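Storing baseball caps on a coat stand without wrecking the crown

flodley_dan
We have a wooden coat stand at work, the kind with short pegs at the top. Caps left directly on the pegs get a bump in the crown after a week or two. Wire hangers leave no bump, but I have doubts about the fold. What are people using?

pakzad4
Wire hanger. Fold the cap front to back along the center seam and drape it over the lower bar. The peg carries the hanger and nothing touches the crown from inside. I have kept a gray one this way since August.

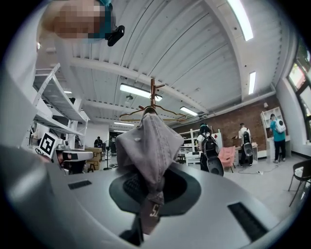 Re: Wire hanger method

Senga Pringle
I disagree with folding. An unstructured cap will tolerate it. A structured cap has buckram behind the two front panels, and once buckram creases it stays creased. Steam gets most of it out, not all.

pakzad4
Agreed on structured caps. Mine are all soft cotton. The "52" cap is soft too and would fold flat in a coat pocket.

sukach_r
Two points on the hanger itself.

1. Thin wire bends under a wet coat. A cap is nothing by comparison, so gauge does not matter much.
2. Bare wire can mark light fabric if the cap goes up damp from sweat. Coated wire is safer. Dry the cap first either way.

flodley_dan
Would clips on the bar be better than draping? Platier sells a clip hanger that takes 4 caps.

Senga Pringle
Clip the back strap, never the bill. Clips on the bill leave dents in the edge. Four caps on one hanger is fine by weight, but on a coat stand they will swing into whatever hangs on the next peg.

sukach_r
Clips are overkill on a stand. On a closet rod, yes. For a single cap I would drape it and move on.

pakzad4
Same. If it slides off, bend the bar down slightly in the middle.

flodley_dan
Going with wire for the soft ones and a shelf for the two structured ones, bills facing out.

Comments (3)

marnie_k: The shelf is the right call for structured caps. Stuff the crown with tissue if they sit for a season.

hook_and_rail: Short pegs are the problem. A round knob 2 inches across spreads the load and leaves no bump.

tolland: Tried the bent bar on a cheap hanger and the hook end twisted. Hold the neck with pliers while bending.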